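Usa Saengthong plans equipment purchases for Hitano, a contract bakery packer, and she starts every automation budget with the gripper. The arm comes second. "People price the arm because it has a list price," she said. "The fingers are where the money goes later."

Her current plan covers two cells at the Boonyarit plant, one for rolls and one for larger loaves. Before any hardware is ordered, each cell is run in simulation against a set of 617 grasp trials. The license for that software, from Raseck, is charged to planning, so it does not appear in the cost of the cell.

The trials are mostly about contact. Bread has a crust that can split and a shape that varies from one piece to the next, and a grip force that holds one piece may crush another. Saengthong looks at where the fingers meet the crust and how much of the piece is left unsupported.

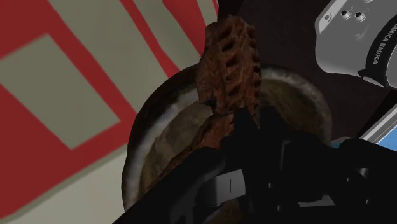
Marerov, which is bidding on the integration work, takes a different view of the budget. Its written reply to the plan argued that simulated crust is too uniform to set a force limit, and that the plant should set aside money for up to 1000 physical picks per product before signing off on finger design.

Saengthong accepts part of that. She has added a line for physical testing but has capped it at 100 picks per product in the first phase. "If the fingers are wrong, we will see it well before a thousand," she said. "I would put the difference into a second set of fingers."

Spare fingers, pads and cleaning time are carried as yearly costs. The arm is written off over a longer period, on the assumption that it will be moved to another line at least once. She expects to send the revised figures to the plant in January, with the loaf cell listed as optional.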